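Notebook - slot math and feature checks
2021-10-04
R. Sala's bench, second half of the day

Started on the Punus build properly today. It is the harbor-themed one from Flendwood, five reels, three rows, and the paytable screen says 15 lines. The one-page pitch that came with it calls the bonus round "skill-led" and says players "shape their own outcome." I have read that sentence on every second pitch since June and I have yet to see a build that backs it up. So that was the first thing to check.

Setup: demo build, fixed stake, sound off, autoplay through the test harness with the log going to plain text. Seed logged at the top of each run so anyone can repeat it. Quick spin on for the long runs. I did the first 300 spins by hand with quick spin off, which I recommend to nobody who has something else to do, but you do see things that way that the log won't show.

What I saw in the hand-played 300:

The reels slow down on the fourth and fifth when two lanterns are already showing. Fine, everybody does it. But it also slowed on reel five a few times when the third lantern could not have paid anything, as the feature needs them on one, three and five and we had them on one and two. So the tease is firing on a count of lanterns and ignoring where they landed. Could be a bug, could be somebody's idea of excitement. I would call it misleading either way and I want it written up as a defect.

Win celebrations play on returns smaller than the stake. Coins, a little horn, the number counting up. You bet 15 credits, you get 6 back, and the boat toots at you. Marked it. Some of the places we send reports to don't allow this any more and Flendwood must know that, they have had it back from us before on Resness.
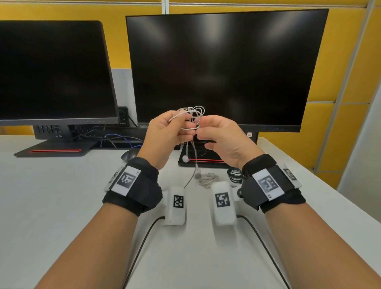
The menu closes if you tap outside it, except on the autoplay panel, where tapping outside starts autoplay. I did it twice by accident and once on purpose to be sure. High priority. I'm not interested in hearing that it is "only the demo."

Then the long runs. First one stopped itself at spin 1134 with no error, no line in the log, reels parked in a perfectly ordinary position. Restarted with the same seed and it went straight past 1134 without a hiccup. I hate that. A crash that repeats is a gift, one that doesn't is a week of my life. Things I looked at:

- memory use on the test box: flat
- log file size: nowhere near the limit
- session timeout: set to off, checked it again, still off
- balance at the stop: healthy, so not an out-of-credit stop
- harness version: same as last week's Sugden runs, which never stopped once

Leaving it open. If it shows up again with another seed I will start blaming the build. For now I can't rule out our own harness and I would rather not send Flendwood an accusation I have to take back. (See the Resness mail chain, which I am still embarrassed by.)

Second long run, new seed, set to stop on the first feature. Feature came in at spin 1551. That is one trigger and proves nothing by itself, so please no one quote it in a meeting. The help screen gives no trigger rate at all, so there is nothing to hold it against yet. I have asked for the math sheet twice. What I got was the marketing deck in a different file format.

The bonus itself. You get a chart with crates on it and you pick until you find the anchor. The claim is that the player's choices matter. Test: same seed, saved state just before the first pick, then picked the crates in different orders. Every order gave the same prizes in the same sequence and the same total. Left to right, right to left, all over the place, no difference at all. When the round ends the remaining crates open and show you big prizes you "missed," and those change from replay to replay, which tells me they are decoration. They were never on offer.

Now, a fixed outcome is allowed in plenty of places as long as you say so. What bothers me is the help text, which reads "choose wisely." Choose what? Suggested wording for the report: either the picks decide something, or the help screen says they don't. Also the missed prizes should go, or at least be drawn from the same table as the real ones.
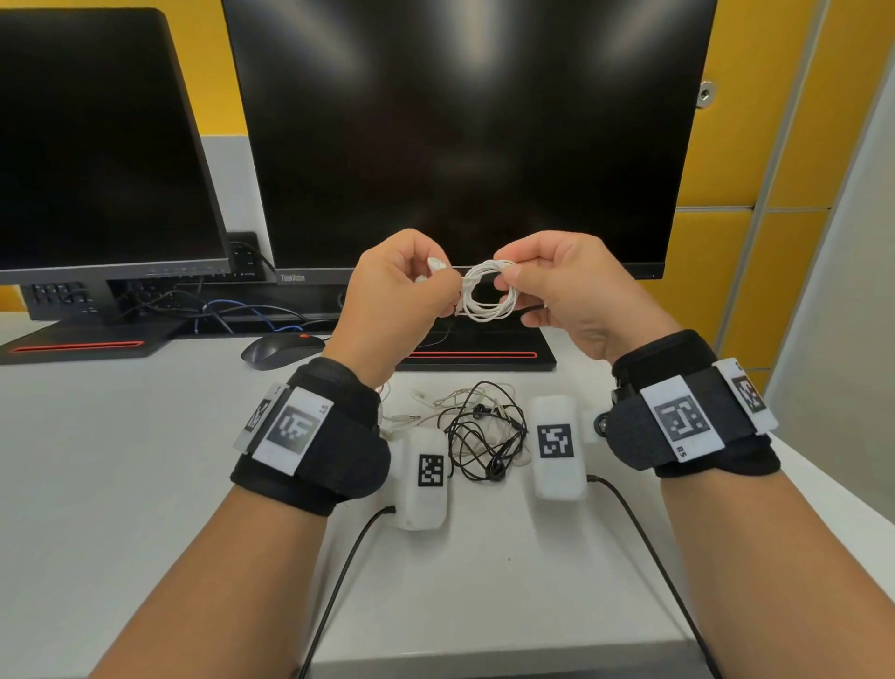 Compared with Sugden, since somebody will ask: Sugden has a duller bonus (free spins, one multiplier, done) and the help text tells you what it does in two lines. I had no notes on it beyond a typo. The art is worse. I don't score art.

Compared with Resness: same engine as Punus, I'm nearly sure. The lantern sound is the old bell sound a bit lower, and the autoplay panel has the same wrong font on the stop button. If it is the same engine, the coin celebration problem was fixed in Resness and has been brought back here, so somebody branched from an old copy. Worth putting as a question in the report, politely.

Volatility: the info page gives it four lightning bolts out of five. Four bolts of what? I've never found two studios that mean the same thing by it. My balance plot from the long runs looks more like a slow leak with the odd bump, which I would call medium, but the sample is too small and I'm not putting it in the report. Plot is in the shared folder under punus/balance if you want to squint at it.

To do next:

- three more long runs on new seeds, watch for the silent stop
- run the replay test on at least two more bonus triggers, one could be a fluke
- tease check with lanterns on two and four
- ask for the math sheet a third time, and copy their manager in
- screen capture of the autoplay tap thing, they will say they can't reproduce it
- check that the balance shown after the bonus matches the log, I only eyeballed it today

Harness left running on the second box overnight with the stop-on-feature flag off. Please don't reboot it.

RS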